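**About Soveck**

Hi. This page has been "coming soon" for a while, so – quick version.

Soveck is a small company. We write working rules for robots that do kitchen jobs, and we test those rules on our own arms before anybody else has to live with them. Two arms, one table, a lot of dishes. Started by Lena Sowa and Saulius Hunt, who had both worked in places where the safety binder sat on a shelf and the real rules were on sticky notes. We wanted the sticky notes. Just cleaned up, dated and kept where people can find them.

**What we do**

Mostly three kinds of jobs:

- House rules for a robot cell. Who can start it, who can stop it, what stays off the table.
- Task sheets. One page per job, with the stop points marked.
- Walk-throughs at your site. We watch for a day, we write it up, you argue with us, we fix it.

We don't certify anything. If you need a certificate we'll tell you who to call. We also don't build robots, please stop sending us motor questions (Szymon answers them anyway).

**The table**

All our kitchen rules get tried at the same gray table by the window. Regular household stuff, nothing special made for robots. If a rule only works with special plates it isn't much of a rule. 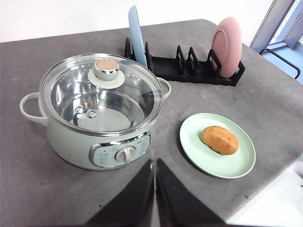
*The test table: hot pot, dish rack, bread roll on the green plate.*

The pot job is the one we get asked about most. Looks easy. Roll, pot, lid. But there's glass, and there's a heater, and with two arms there's always the question of who has the right of way. Our sheet for it is called Trurka, don't ask, and it's on version 7. Some of whats in there:

- Dial checked by a person before the arms are powered. By hand, by eye. Not from a log.
- Lid is handled by the knob. Never the rim.
- One arm has the lid, the other arm stays low and waits. No crossing over the pot.
- Lid down means down. Let go only after the weight is off the arm.
- Plates not in the job go in the rack, on edge.
- If food drops, stop. Don't let the arm go looking for it.
- Cables get looked over at the start of every session and again after lunch.

That last one got added in January and we should of had it from the start.

**How a rule gets in**

Somebody writes it down. Usually after something annoying. It goes on the wall for 2 weeks and everyone works by it, including whoever hates it. Then it stays, gets changed or goes in the drawer. The drawer is pretty full. Dariusz Czerwiński keeps the drawer and will read to you from it if you let him.

A rule has to fit on one line. It has to say who does it. And a new person has to be able to follow it without calling us – we check that with actual new people, usually from Amenier, the training school downstairs. They're blunt. Good.

We keep old versions, all of them, with the reason for each change. Customers say they read that part more than the sheet itself.
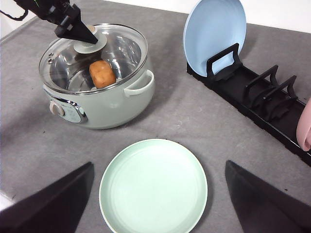 **Zofia Wieczorek**
Rules Editor, Soveck

I do the final wording on every sheet that leaves here. Before this I edited manuals for dishwashers, so the kitchen part was no stretch.

My own short list, for anyone writing rules for a shared table. Name the part. "Hold the lid" is not a rule, "hold the lid by the knob" is. Give each arm a name people will say out loud – left and right fall apart as soon as someone walks around to the other side. Write down where things rest between steps, because most of our mixups happened in between, when both arms were sort of free and whoever was on shift figured the other one had it. And put the stop rule first on the page, big. People read the top and the bottom.

I'd like fewer rules, really. The pot sheet was 5 pages once. Nobody followed page 3 and I can't blame them. Now it's one page plus a drawing, and when Lena wants to add a line she has to bring me one to cut.

If you find a mistake in a sheet, send it to me directly. Typos too. (Yes I know, this page.)

**Who we work with**

Canteens, a couple of care homes, training rooms. Poojary, the catering firm, was our first paying customer and still uses the lid rules in every kitchen they run with an arm in it. We've handed out more than 2000 printed task sheets so far, most of them laminated, some of them with soup on.

**Visiting**

Come by. Ask first. Long hair tied back, sleeves up, no leaning on the table while the arms are powered. Saulius does the safety talk, it's short. You don't touch anything until he's done, and that goes for customers and for his mother.

For sheets and prices write to the office. For site visits ask for Szymon Czarnecka, he has the calendar.

Page updated September 1, 2022. Team photos still to come.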